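How to clean a glass tabletop without leaving streaks

I love a glass table. It lets the light through, it makes a small room feel bigger, and it shows every single fingerprint you have ever owned! For years I cleaned mine the way my family always did, with a big squirt of blue stuff and a handful of paper towel, and then wondered why it looked worse in the afternoon sun than before I started. The method below takes a few minutes and it works on coffee tables, desks, shelves and mirrors too.

What you need

Two microfibre cloths (one for washing, one kept dry for buffing)
A spray bottle that holds at least 500 mL
White vinegar
Distilled water, or tap water if yours is soft
A drop of dish soap for greasy spots

Mixing the spray

Put 55 mL of white vinegar in the bottle and top it up with water to 500 mL. If you have a lot of glass at home, double everything and make 1000 mL, as it keeps for months in a cupboard. Label the bottle! Mine says GLASS in fat black marker. Never mix vinegar with bleach or any cleaner that contains it, and keep it away from marble, limestone and other natural stone.

Step 1: Clear and dust

Take everything off and wipe the dry glass with a clean cloth first. I skipped this step for ages and it makes such a difference. Grit dragged around under a wet cloth is what causes those fine hairline scratches, and they don't buff out.
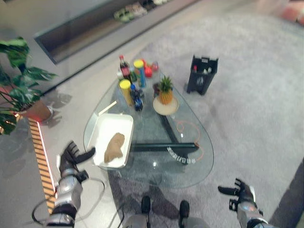 Step 2: Deal with the sticky bits

Juice rings, candle wax and tape residue need their own treatment before you spray. For rings, lay a warm damp cloth over the spot for a minute, then wipe with a tiny drop of dish soap and rinse. For wax, let it go hard and lift it with an old plastic card held nearly flat. Please leave the metal scraper in the drawer, especially on toughened glass.

Step 3: Spray the cloth

Mist the cloth until it's damp, then wipe. Spraying straight onto the glass lets liquid run down to the edges and sit where the top meets its frame or rubber pads – and that's where rust and grey gunk get going. Work in overlapping strokes from one side to the other. On a curved or oddly shaped top, do the edge first in one long sweep and fill in the middle after.

Step 4: Buff

Grab the dry cloth and go over the whole thing in the other direction. If you wiped side to side, buff up and down. Then any streak you spot tells you straight away which pass left it (I find this far more satisfying than I should).

Step 5: Do the underside

Dust and hand marks collect underneath as well, and you can see them right through clear glass. Reach under with the damp cloth, then the dry one.

Looking after your cloths

Wash microfibre on its own in warm water with no fabric softener, which coats the fibres and smears. Hang it to dry – mine live on the line beside the tea towels.

Best time of day

Early morning or evening, out of direct sun. On hot glass the spray dries before you can buff it, and you'll be back at Step 3.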